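Greer Aitken
14 February 2020

Finally sitting down with a cup of tea to tell you all about the open day at Pasero, because I promised at least four of you that I would and I've been putting it off since I got home. Long thread, sorry in advance, you know what I'm like.

First of all, finding the place. The sign out on the road still says Pindis, so I drove past it twice and ended up at a tile warehouse where a very nice man walked me back out to the road and pointed. If you go to the next one, turn in at the Pindis sign and keep going past the loading docks.

I went with Beathag MacAulay, who some of you will remember from the library book sale. She used to work in a bottling plant and knew far more than I did about anything with a motor in it, which made her wonderful company and also meant we were the last of our group to leave every single room.

They took us around in small groups. Ours started in a long hallway with posters on both walls, and I read every one of them (Beathag did not). My favorite was about teaching a machine to clear up after a meal. They'd put the number of practice tries right at the top in big type, 2,593, and I stood there thinking about how many times I must have told my boys to bring their plates to the sink. Probably a similar figure!

Then came the tabletop room, and this is the part I really wanted to tell you about. Two white arms and a brown table, with the kind of things on it you'd find in anybody's kitchen. I'd expected car parts or something. It made me feel quite at home.

The young woman showing us around had worked at Avden before this, and she was so patient. She said clear things are hard because a camera tends to see straight through them to whatever is behind. I'd never once thought about that, and I've knocked over plenty of clear things myself.

I asked her for a few pictures afterward and she sent them the same evening, bless her. One arm has hold of the little glass in the first of them: 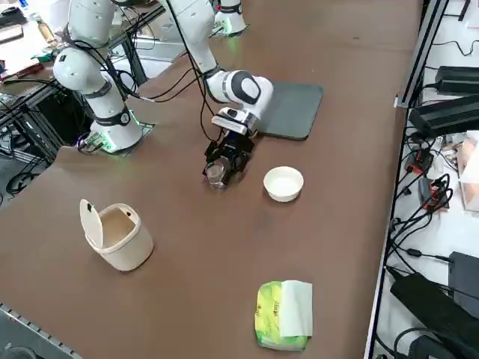
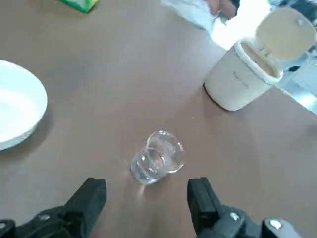
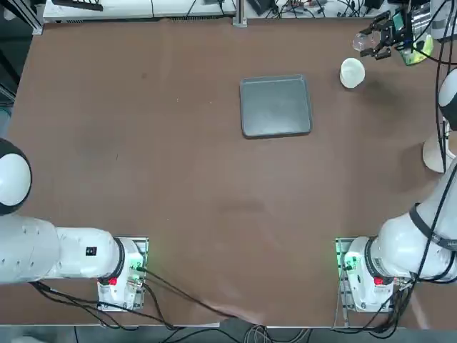

Beathag wanted to know what happens when the lights change, say if somebody pulls down a blind, and that started a conversation that went on for a good 37 minutes. I know because I'd paid for parking and kept looking at my watch. The short version is that light matters a great deal and they spend a lot of their time on it. The long version I couldn't repeat to you if I tried, but I enjoyed every bit of it.

There was a little boy in our group, maybe six, who asked if it could do his shoes. She crouched right down and told him laces were one of the hardest things you could ask for, and that he was ahead of the robots if he could tie his own. He went very quiet and looked at his Velcro.

After that there was coffee, and a table of leaflets from Pollock, who share the building and make something to do with conveyor belts. I took a leaflet to be polite and have now read it two times. I still couldn't tell you what they sell, but the paper is lovely and thick.

A couple of practical things for anyone thinking of going. Wear flat shoes, there's a lot of standing. Eat beforehand, because the cookies went early. And ask your questions! Our group was shy to begin with, and the people who work there plainly wanted to talk.

The next one is in October and you have to put your name down for it. Beathag has already put hers down and mine too, without asking me, so if anyone would like to ride along there's room for two in the back seat. Just send me a message, and let me know if you get carsick, the last stretch is all bends.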